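Flireo-Paket für Griff in die Kiste: lohnt sich das bei kleinen Mischteilen?

Forum > Automatisierung > Greifer und Kamerasysteme
Gefragt von Edivaldo Rocha
Mittwoch, 27. Februar 2019
2 Antworten

Hallo zusammen,

wir überlegen, das Bin-Picking-Paket von Flireo anzuschaffen (Greifer, Software, Einrichtung vor Ort). Ein KUKA-Arm ist bei uns vorhanden, der steht seit dem Ende eines anderen Auftrags still. Die Teile kommen gemischt in einer flachen Kiste an, kleine Kunststoffteile und Räder, am Tag 4.000 Stück. Sie sollen einzeln auf ein Band gelegt werden.

Der Vertrieb sagt, das gehe ohne Probleme. Im Angebot steht aber nichts zu Teilen, die am Rand oder in der Ecke liegen. Hat jemand das Paket im Einsatz? Was muss man selbst dazubauen? Und taugt der Wartungsvertrag etwas?

Danke und Gruß
Edivaldo

Antwort von Guadalupe Espinoza
Als hilfreich markiert

Wir haben das Paket seit April bei Pamaseck in der Vormontage. Kurz gesagt: brauchbar, aber die Einrichtung wird unterschätzt. Angesetzt waren zwei Tage, gebraucht haben wir vier, davon die meiste Zeit für Kiste und Schläuche.

Punkte, auf die du achten solltest:

1. Kiste festmachen. Wenn sie sich beim Anfahren verschiebt, stimmen die Greifpunkte nicht mehr. Federklemmen am Rand reichen für den Versuch, im Dauerbetrieb würde ich einen festen Rahmen nehmen.

2. Schlauchpaket außen am Arm. Es braucht genug Schlaufe für die Drehung der Handachse, darf aber nicht in die Kiste hängen. Kabelbinder nach der ersten Woche nachsehen.
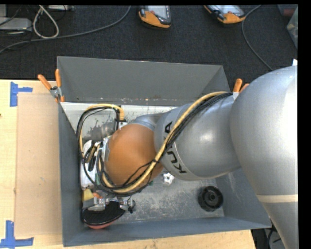

3. Ecken und Wände. Liegt ein Teil dicht an der Wand, bricht die Software den Griff oft ab und nimmt das nächste. Am Ende bleiben Reste liegen — die holt bei uns jemand von Hand heraus. Schräge Wände helfen etwas.

4. Bodenfarbe. Ein blanker, verkratzter Boden stört die Erkennung, graue Teile auf grauem Grund sind am schlimmsten. Wir haben eine matte Einlage drin, seitdem ist es besser.

Zum Wartungsvertrag: Die Hotline ist in Ordnung, Ersatzteile dauern. Verschleißteile vom Greifer gleich mitbestellen. Lass dir vor der Unterschrift einen Versuch mit 100 eigenen Teilen machen, nicht mit deren Musterteilen.

Antwort von Emerson Evangelista

Kenne Flireo nicht, wir haben was von Clallia. Läuft. War aber teurer, glaube ich. Bei der Stückzahl würde ich erst mal prüfen, ob ein Wendelförderer nicht auch reicht.

Kommentar von Edivaldo Rocha: Wendelförderer geht wegen der Mischung nicht. Danke Guadalupe, den Versuch mit eigenen Teilen frage ich an. Welche Einlage habt ihr genommen?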